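4.2 Thin objects in soft holders

The second group of trials dealt with flat cards and the holders people keep them in. Earlier work by our group used single cards on a bare table, where the main difficulty was getting a fingertip under the edge. A holder changes the problem. The card lies on a layer of plastic that bends and slides, and the sleeves have edges of their own which can be mistaken for the edge of the card, both by the vision model and by touch.

We collected 760 demonstrations for this group, split over 42 holders and card sets. All were recorded by teleoperation, with the wrist camera and the joint positions logged together. Four operators took part (Rind, Cheema, Sethi and Gondal). Operators were told which card to move and where it should end up, but not how to approach it. We did not remove slow demonstrations. Those in which the card left the workspace were kept for training the recovery stage and left out of everything else.

The policy, which we call Nadar, has two stages. The first predicts a contact line on the card from the wrist view alone. The second takes this line, together with the last few joint positions, and outputs a short sequence of gripper motions. The stages were trained separately and then run together without further tuning. The baseline, Wusten, uses the same image encoder but predicts gripper motions directly, with no contact line in between.

Labels for the contact line were drawn by hand. Two people labelled each selected view, and where their lines differed by more than the width of a fingertip a third person, Abbasi, chose between them. Most of the disagreements came from sleeve edges running close to the card. Translucent sleeves caused more trouble than opaque ones, as a stack of them shows several near-parallel edges at once. We asked labellers to mark only the card and to ignore the sleeves, even where a sleeve edge was the sharper of the two.

A further difficulty is that the fingers hide part of the card during the approach. In the wrist view this happens at the stage when an accurate line matters most. We considered hiding random parts of the training images, but found that real views from late in the approach worked better, and these were simply sampled more often. Figure 6 gives one such view. The card lies over the sleeves of an open bifold holder, and its lower right part is behind a gripper finger, so the line has to be placed from the edges that remain in view. The magnetic stripe close to the right edge of the card is a strong straight feature in its own right, and early versions of the first stage tended to settle on stripes of this kind. Adding views of cards lying with the stripe upwards reduced the error.

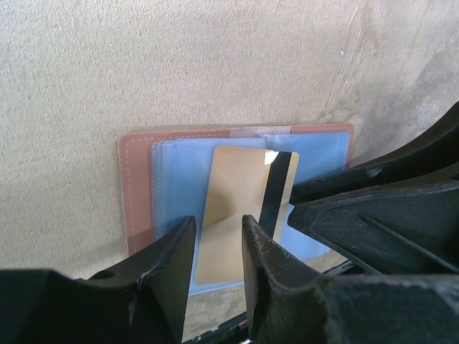 Figure 6. Wrist-camera view of a gold-tan card on the sleeves of an open bifold holder, partly hidden by the gripper.

For testing we used 36 card and holder pairs that did not appear in training. Each pair was tried with both policies from the same starting pose. A trial was counted as a success if the card was held clear of the holder with no sleeve caught between the fingers. Trials where a sleeve was lifted along with the card were counted as failures, including those where it later dropped free.

Nadar did better than Wusten on holders with translucent sleeves. On opaque sleeves the two were close, and we do not claim a difference there. The most common failure for both was closing on a sleeve edge beside the card. The next was pushing the card along the holder until it slid off. We return to the second kind in Section 5, where the force limit on the fingers is varied.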